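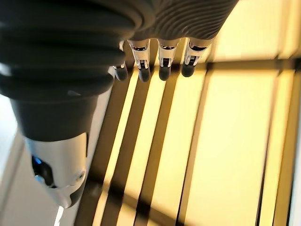
The right hand, seen from the wrist camera. Four of its fingers hang in the light of the slatted panel.

By ten in the morning Paora Rakena has loaded a dishwasher more times than most of us do in a month, and she is still happy to talk about plates. "Every one teaches you something!" she says, then goes back to work.

Rakena collects demonstrations for Womeck, a small company that wants a robot to learn kitchen chores by example. Each try becomes an episode: the motion of the arms, plus video from the head and from a little camera at the wrist. The January set had 2000 of them. The current one, called Grarnetti, stood at 3924 when I visited, and on a good day the team adds up to 80 more.

What surprised me was how much they love the awkward ones. A plate that goes in crooked and gets straightened out is gold, says Crisanto Castillo, who sorts the recordings each evening. A learning system that has only watched perfect loading has no idea what to do when a rim catches on a wire. So he keeps the fumbles, as long as they end with a recovery, and tags the moment things went wrong. Last week he tagged 166.

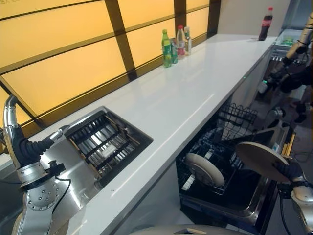

A beige plate in the right gripper, over the open dishwasher. One white plate is already in the lower rack.

The wrist view is Castillo's favorite. From the head, a hand can hide the very edge it's trying to place, and the close camera often fills in that missing bit. He'll play the two side by side and stop on the instant the fingers let go (he made me guess it four times, and I got one right).

Rakena varies everything she can: the angle of the grip, the starting spot, which slot gets filled first. She keeps a paper notebook of grips she hasn't tried yet. It was on its third page of small handwriting, and she added two more while we talked.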